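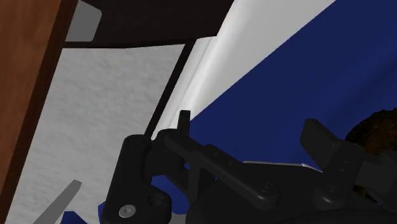
A rendered view from the simulator, with the black gripper at the bottom and a dark, rough-textured object at far right.

Home-built arm clears its shelf test, on screen

Wovville, 30 March 2026

A robot arm put together in a shared workshop in Wovville has passed its makers' own test for putting things away on a shelf, according to a results page posted by the project. The page says Mulska, as the arm is called, managed 1,924 of 2,000 attempts. It takes some scrolling to reach the line saying that all of them were run on a computer.

The real arm exists. It is bolted to a bench at Drornitz, the workshop behind the old bus garage, and it does move. It has been tried on the same job two times, and the results page does not give a score for either.

Stellan Boström, who has led the build and paid for most of it, does not think this is a problem. He said the simulated runs were the hard part and that the bench would catch up.

"If it couldn't do it in the simulator I wouldn't waste a weekend on the bench," he said. "Now I know the moves are right. The rest is bolts and cable."

That may be so, but bolts and cable are where most home-built arms come to grief, and there is a fair amount of both still to sort out. When we visited, one of the finger joints had been taken off and was sitting in a margarine tub. Boström said it had worked loose during the second bench try and that he wanted to fit a different washer before going again. He could not say when that would be.

What the test asks for

The task is a modest one by design. The arm has to pick up a single object, carry it past the side of a cabinet and leave it on a shelf without knocking anything. Boström chose it after reading a good many claims from other amateur builders about arms that cook, fold clothes and load dishwashers. He wanted something he could mark as pass or fail without arguing with himself.

It is a sensible idea, and most hobby projects don't get that far. The trouble is in the marking. Under the rules on the page, an attempt counts as a pass if the object is resting on the shelf when the clock stops. It does not matter how it got there. An object dropped from a height and left lying on its side is a pass. So is one shoved along the shelf by the back of the gripper. Boström confirmed both.

"I could tighten that up," he said. "I probably will. But then I can't compare it with the February numbers."

The February numbers are not on the page. He said they were lower.

There is also the question of what was changed between one attempt and the next. A long run of attempts sounds convincing, but if the object starts in much the same place every time, a long run tells you little more than a short one. The page says the starting position was "varied". Asked by how much, Boström opened the settings file and found that the object shifted by less than its own width and was always the same way up. The cabinet did not move at all.

Borrowed physics

The simulator is Naqvi, a free package that a number of home builders have taken up because it will run on an ordinary desktop computer overnight. Users can drop in furniture and household objects from a library, which saves drawing everything from scratch, and the Drornitz set-up does just that. Boström's own share of the work was the model of the gripper, and he is proud of it. He drew it piece by piece from the parts on the bench, down to the screw heads and the small holes in the linkage.

Detail of that sort makes for good pictures. It has less to do with whether the thing will hold a mug. What matters more for a grip is friction, weight and how much the parts bend, and for those the project has used the values that came with the package. The fingers on the bench are printed, and they flex when you squeeze them. The ones in the simulator are perfectly stiff. Boström said he had meant to measure the flex with a kitchen scale and had not got round to it.

He was open about all of this when asked, and at no point tried to steer us away from the bench. The complaint is with the page, which leads with the big figure in large type and follows it with the words "ready for the home". A visitor who stopped there would come away thinking there was a machine in Wovville that puts the shopping away.

Some visitors plainly have. The comments below the results include several asking what it costs, and one from a reader who wants it for a parent with bad hands. That last one had been up for a while without a reply. Boström said he had seen it and did not know what to say. We would suggest saying that the arm has not been shown to do the job yet.

Money and space

The build has had no grant and no sponsor. Drornitz charges its members by the month and lets them keep one bench project set up at a time, so Mulska has had its corner since the winter. Other members we spoke to were mostly friendly about it, although one said she would like the good vice back.

Boström plans to put the drawings and the gripper model online for anyone to copy, and that may prove the most useful thing to come from the project. A decent gripper that can be printed at home and fixed with ordinary screws would find takers whatever the score sheet says. He has held the files back so far because he keeps altering the pivot on the right-hand finger.

He would also like to add a camera to the arm. At the moment the bench version works from positions typed in by hand, whereas the simulated one is given the object's exact place at every moment by the software. This, too, is missing from the results page. It seems to us the biggest gap of all, bigger than the washer or the flex, as an arm that must be told where everything is will not be much help in a kitchen where people leave things wherever they like.

Pressed on that, Boström agreed that "ready for the home" was putting it strongly. He said he had written the page late in the evening, straight after the last batch finished, and was pleased with how it had gone. By the time this item was being put together the wording had been changed to "getting ready for the home". The large type is still there.

The next step, he said, is a proper set of bench trials with the same pass mark, filmed from start to finish, including the ones that go wrong. He has agreed to let us sit in. Drornitz opens to non-members on Saturday mornings, and anyone who wants to look at the arm can ask at the desk, though it will be switched off until the finger is back on.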